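Ticket: Living room floor, brown stains on marble + sofa clutter
Property: Villanueva, ground floor
Status: open, waiting on parts/supplies
Priority: normal (tenant back Friday)

Reported problem
Brown marks on the white marble, mostly mid floor. Tenant says they were not there at move in. Also says the fan trips the socket "sometimes" and the sofas can't be used for all the cables and stuff on them. Three things in one ticket, I know, didn't want to open three.

Log

9:10 – Arrived. Opened everything up for light, the stains show much better that way. A few brownish ones near the center of the living room. Flat, can't feel an edge with a fingernail. So not something stuck on top.

9:25 – Plain water and a cloth. No change. Neutral soap, no change. Did NOT use vinegar or the bathroom descaler, it etches marble. Please nobody use it later either, there was a bottle under the sink and I moved it to the top shelf.

9:40 – Started on the big gray sofa so we could get at the floor in front. White handbag stays with the tenant's things, don't empty it. Cables: one white going off to the left, one white over the round bolster, one black down across the seat to the floor. Follow each one to the end before pulling.

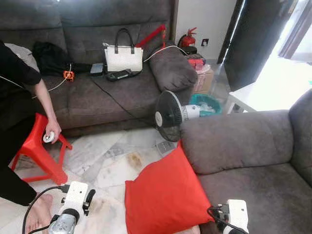

10:05 – Fan next. Unplugged, checked cord, no cuts, plug pins look ok. Ran it 10 minutes on the socket by the fire extinguisher. No trip. Ran it again with a phone charger on the same adapter – tripped. Charger alone trips too. So it's the adapter, not the fan. Adapter binned, tenant to be told.

10:20 – Red cushion up off the floor. Teal basket and the cardboard box left in the corner for now but the extinguisher needs clear space in front, so box has to move before we close this. Red stool can go anywhere.

10:45 – Poultice test. Clitia stone powder mixed with water to a paste, one small patch on the edge of a stain, film taped over. Label says 200 g per liter but that came out runny, used more powder. Leave overnight.

11:00 – Walked the rest of the floor out to the stairs. Some darker brownish gray streaks there as well. Different thing in my opinion, they follow the veining and I think that's just the stone. Leave them alone. Don't poultice them.
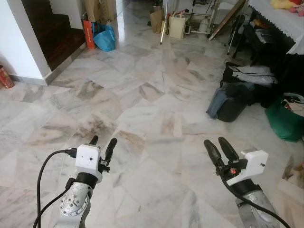
Parts and supplies

Vimton single adapter, x2
Clitia powder, 1,000 g tub (the small one won't cover it)
Plastic film, painters tape
Felt pads for the stool legs
Quote from Grutatier for a repolish is 55 an hour, only if the poultice fails. Don't book yet

Still to do
Lift the test patch tomorow and compare. If lighter, do the remaining stains the same way, one coat each, then rinse.
Box out of the corner.
Wipe the gray skirting by the staircase while the bucket is out.
Ask tenant if a plant pot or anything metal ever stood mid floor, would explain the color. Not asked yet, phone went to voicemail.

Will update when the patch is off.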